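Spending the equipment money
Sat 30 November
By the workshop editor

So the budget round is upon us again, and I've been asked (more than once, and by people holding biscuits) what we're going to do with the equipment money this year. The short version is that I want more hand-held grippers and I don't want a second arm yet. The longer version follows, so get a cup of tea.

Back in September we had one gripper of our own and one on loan from the Danska lab upstairs, and we were passing them round like a shared umbrella. Jar lids, bottles, cups, all the kitchen jobs on the Somness list had to be fitted in between other people's bookings. The arm, meanwhile, sat waiting for demonstrations to learn from! It seems daft to me to spend thousands on a second arm when the first one is kept hungry by a shortage of the cheap bit.

I've had a quote from Huro for 4 hand-held units, and it comes to £1,377 with delivery. That's for the basic model with the plain fingers. Their fancier one, the Ventura, has force sensing in the fingertips and I would love one – truly, I had a go and came away grinning – but the price would swallow everything and leave us nothing for consumables. I've asked them to let us know when the ex-demo stock comes up.

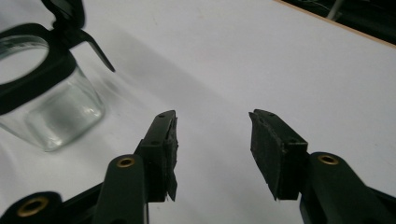 Page last changed: Sat 30 November

Clear things like that jar are a big part of why I want the extra hours. You can see straight through the sides to the table, and if we're serious about kitchen work then we need plenty of goes at glass, in all sorts of light. The flip lid is a nice awkward shape for a pair of fingers as well.

Now, pads. Please look at the black facing on the fingers and tell me you wouldn't put a line in the budget for it. Those edges are ragged, and I've been far too mean about replacements. I've put down £98 for pad material and decent adhesive, to last us until the summer, and I'd rather we finished the year with a bit left in the drawer than went begging for offcuts again. If you've found a grippy sheet that you like better than what we use, bring me a scrap and I'll get a price.

The other £400 is for what I'm calling table stuff. A second white top so two people can work at once, a couple of proper lamps, storage boxes with lids that fit, and a fresh lot of jars and bottles (I'll go round the shops myself, I enjoy it). I did think about leaving lamps until next year, but they're easy to get and we'd feel the benefit straight away.

What I haven't budgeted for is servicing on the arm. It's still under its agreement and I've checked the renewal date twice. It will land in next year's figures, so anyone dreaming about big purchases then should pencil it in now.

If you think I've got the balance wrong, or you've got a project coming that needs something I haven't listed, drop me a line before the order goes in. Links to the exact thing you want are much more use to me than "a better one", and please include the delivery cost!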